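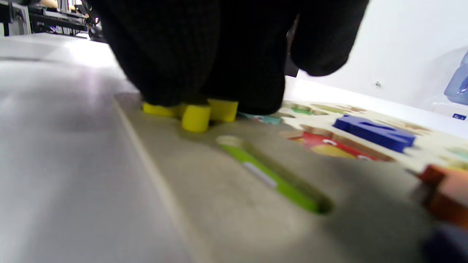
How often should I oil a wooden toy or board?
Twice a year is enough for most homes. I do mine in March and again in autumn.

Step 1. Wipe it with a damp cloth and a drop of mild soap. Never put it in the sink — wood drinks water and then it bends. Leave it to dry overnight.

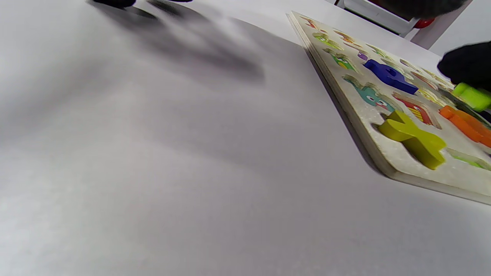 Step 2. Put on the oil
I use Zendik food-safe oil, four drops on a cotton cloth. Rub along the grain, thinly.
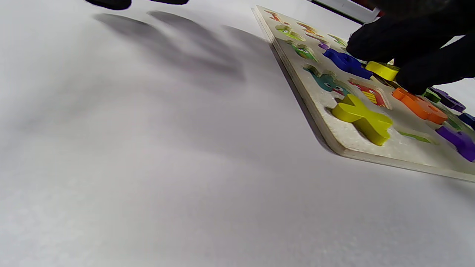 Old oil becomes sticky in corners, so wipe the extra away after ten minutes. A thick, rounded edge like the one on this alphabet board is easy to wipe in one pass. Painted letters I leave without oil.

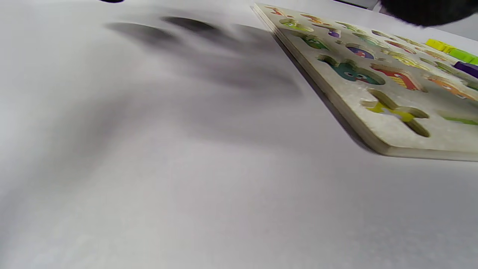
Then stand the piece on its side, away from the radiator, and wait one full day before the children have it back.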